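About Us

Henel is an independent test shop for robot arms, grippers, cameras and controllers. We are based in Plernbridge. Companies and labs come to us when they have two or more parts to choose from and want them tried on the same task, by the same people, before they place an order.

We do not sell hardware and we do not take a commission from anyone who does. Customers pay for test time and a written report. If none of the parts does the job well, the report says so.

What we do

Most of our work is gripper comparison. A customer sends us a list of objects, or picks from our own set of 602 household and workshop items, and we run each gripper through the same picks. We record the grasp that was tried, whether the object was lifted, whether it was dropped on the way and where it ended up. Parallel-jaw grippers make up the largest share of what we see. Suction and soft-finger types come next.

We also compare wrist cameras against fixed cameras, and we check controllers for delay and for how they handle contact with the table. Arm comparisons take longer, and we book only 2 of them at a time.

How a test runs

Every job starts in simulation. We build the table, load the arm and the gripper, and set out the objects in cluttered layouts. This step is cheap, and it gets rid of finger shapes that were never going to reach past a tall object to a short one. Our layout tool is called Csonka. It changes the table surface, the room, the lighting and the positions of the objects between runs, so that a camera setup is not judged on one tidy arrangement. A standard job uses 825 layouts per gripper.

The grippers that pass go on to the bench. There we repeat a smaller group of the same layouts with real parts and compare the results with the simulated ones. Where the two disagree, both numbers go in the report.
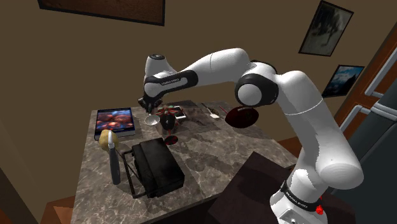 Flat items cause the most trouble in mixed layouts. Short fingers do well on round things and bowl rims, but a thin object lying flat on a hard table often has to be pushed to an edge first. For that reason we score flat items separately, and customers can ask for a test on flat items alone.

Reports and data

Reports are sent as a PDF with the raw logs attached. The customer owns both. With permission, we add results to Pelis, our shared record of gripper tests, which now holds 696 entries. Names of customers are left out.

Visits and bookings

Visitors are welcome by appointment. The bench is closed for the first half of August for calibration, and simulation jobs continue as normal during that time.

Page last updated June 24, 2022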